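Gray bin on the table by the back door: how do you keep it from becoming a mess?

Asked by Geetha Krishnan
Tags: kitchen, sorting, plastic

We keep one gray bin on a light wooden table, and all the plastic drinking things go in it before they are sorted. It is for our tea kitchen in Unthorpe, where 34 people eat lunch. My problem is that the bottles always fall on their side and then the cups do not find a place. Also the bottom of the bin has become scratched and I don't know if I should clean it differently. I use warm water and a green sponge, every evening at 8. Is it better to have two bins? The table is not very big, so I would prefer to stay with one.

2 replies

Krishnamoorthy Hegde

I had the same problem in my previous work, so I will write what we did. First, a bottle that lies down is not a problem if it lies along the wall. It becomes a problem when it lies across the middle, then everything sits on top of it. We made a small rule: bottles to the left wall, cups next to them, nothing else in the bin until these are taken out.
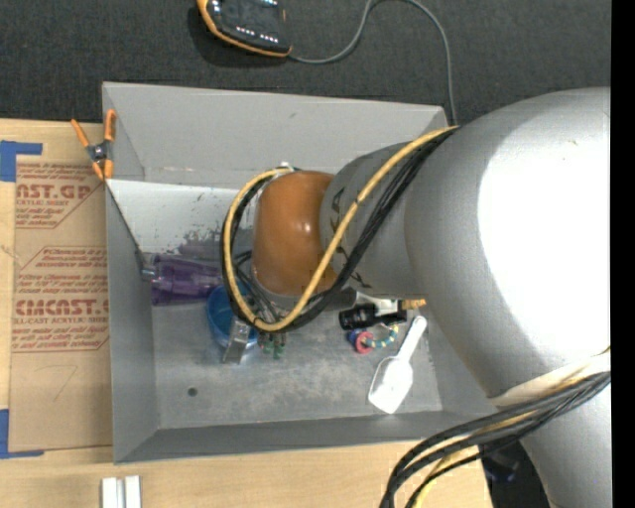 What I would do, step by step

1. Take everything out and wipe the floor of the bin. Scratches in the floor do not matter for this use, but old juice stays in them, so use a soft brush and not the rough side of the sponge.

2. Look if your bin has a hole in the floor. If yes, put a cloth under it, or the wood of the table will get a dark ring. I learned this with my own table, in June, and the ring is still there.

3. Put the longest bottle first, on its side, with the cap to the corner.

4. Put the cups beside the bottle. Please empty them before! In our place we had a paper sign for this, and it helped for 11 days.

5. Empty the bin before it is full to the top. When it is half full is a good time.

I would not buy the second bin yet.

Auður Snorradóttir

Two bins. With one bin you are always digging.

Comment from Geetha Krishnan

Thank you both. I tried with the bottles on the left side and it is already better. I will buy a soft brush, and I have put an old towel under the bin.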